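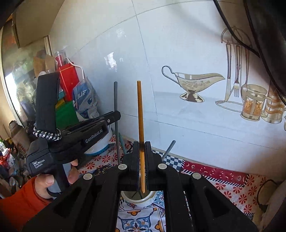 Fingers closed on the orange stick, with the tip showing past the bottom of the jaws.

Checking jaw alignment on a hand-held parallel gripper

Applies to: two-finger units with toothed inner faces, used singly or in pairs. Time needed: 30 minutes per pair. Revised 2020-06-17.

Run this check after any finger change, after a drop, or every 190 grasps on thin stock. Fingers that close out of parallel will still hold a thick part. They let a thin one turn.

Tools
Hex driver to suit the pivot screws
Dry nylon brush
Fustico thread locker, low strength
Several thin rods in an upright holder

1. Open the jaws fully and brush the teeth from root to tip. Do not oil them.

2. Work the linkage through 13 full strokes. It should move evenly in both directions. If it binds, back off the pivot screw on that side by a small amount and repeat.

3. Check all four screws on the top of the body. Snug only. A Veteck driver set to its lowest clutch step is enough. Screws that have loosened before get one drop of thread locker.

4. Lower the open gripper over the holder, center the fingers on one rod and close slowly. Both fingers should touch at the same moment. If the rod is pushed sideways before the second finger lands, go back to step 2.

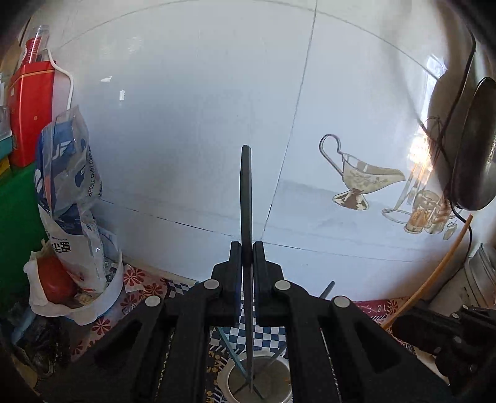

Rod angle is the quickest reading of finger alignment. Close on the rod, let the arms settle, and sight along it from the handle side. A long dark rod held nearly vertical, like this one, is within what we accept at Gulliteck. Compare it with the joints to the left and right, and ignore the thin sticks leaning in the cup beside it. If the held rod tips toward one arm, loosen the finger on that side, close the jaws on the rod again, and retighten with the jaws shut.

5. Raise the rod clear of the holder and hold for 34 seconds. Any rotation is a fail.

6. Repeat steps 4 and 5 with the thinnest rod in the set.

7. Log the result under the unit number in Bai. Units that fail twice get new fingers, fitted as a matched pair.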